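Reading the Bottom Line

My first pair of reading glasses came from a spinner rack in a pharmacy in Flustcombe, between the foot powder and the birthday candles. I picked them the way I pick wine, by price and by whether the label looked confident. They were wrong in both eyes, by different amounts, and I wore them for 13 months.

That is how a lot of us go into middle-aged eyesight. The lens inside the eye stiffens with the years and close focus goes with it. The medical name is presbyopia, from the Greek for "old man" and "eye," and I'd like a word with whoever felt the Greeks needed to weigh in.

I held menus at arm's length until my arms ran out. I blamed restaurants for their lighting. I took a photo of a soup label and zoomed in on it, in public, without shame.

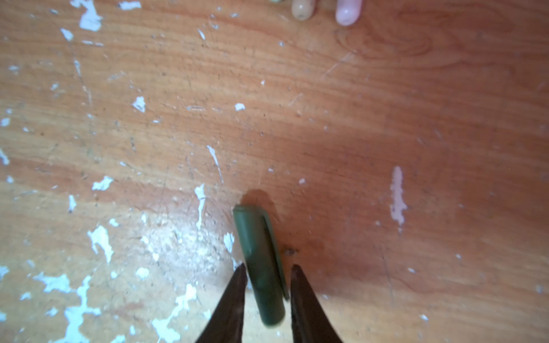 What the drugstore rack can't do

There is nothing wicked about a cheap pair of readers. They magnify, and for plenty of people that's enough. But they come with the same power on both sides, and eyes are rarely so well matched. They also can't look at the back of your eye, where glaucoma can settle in for years without hurting at all.

I learned this in March, when I finally sat in the big chair at Peixoto Optical and was asked which was better, one or two. I have never felt so judged by a question. I said "two" with real conviction, then asked to see one again. The optometrist had plainly met my kind before.

Then came the drops. For the rest of the afternoon I had the pupils of a startled owl and walked home up Harik Street in a pair of roll-up plastic sunglasses, greeting a mailbox.

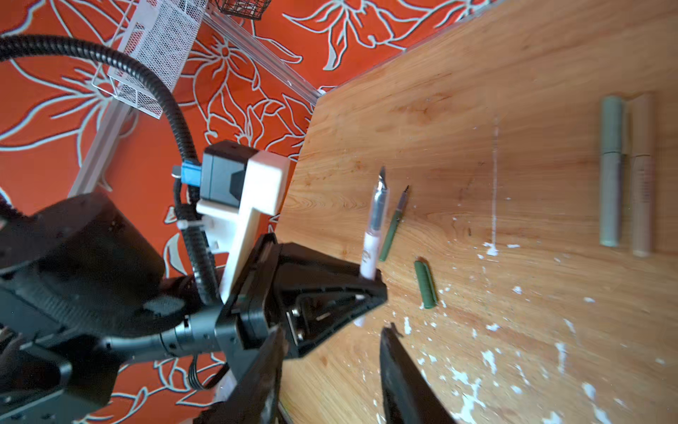

Prillar Desmond

The glasses cost more than the rack's, naturally. The frame I liked was $80 before anyone mentioned lenses, and lenses, I was told, are sold separately, like batteries. I now own 2 pairs, one for reading and one for the computer, and I'm always wearing the other one.

Still, go. Adults with no symptoms tend to put off an eye exam until something blurs, and some of the things worth catching never blur until late. If there's glaucoma in your family, or you have diabetes, ask your doctor how often you should be seen. If you suddenly get flashes, a shower of floaters or a curtain across your sight, call someone that same day and skip the soup label.

Mine turned out to be ordinary eyes, aging on schedule. I drove back past the pharmacy last week and could read the sign on the door, which says they close at six. I'd thought it was eight.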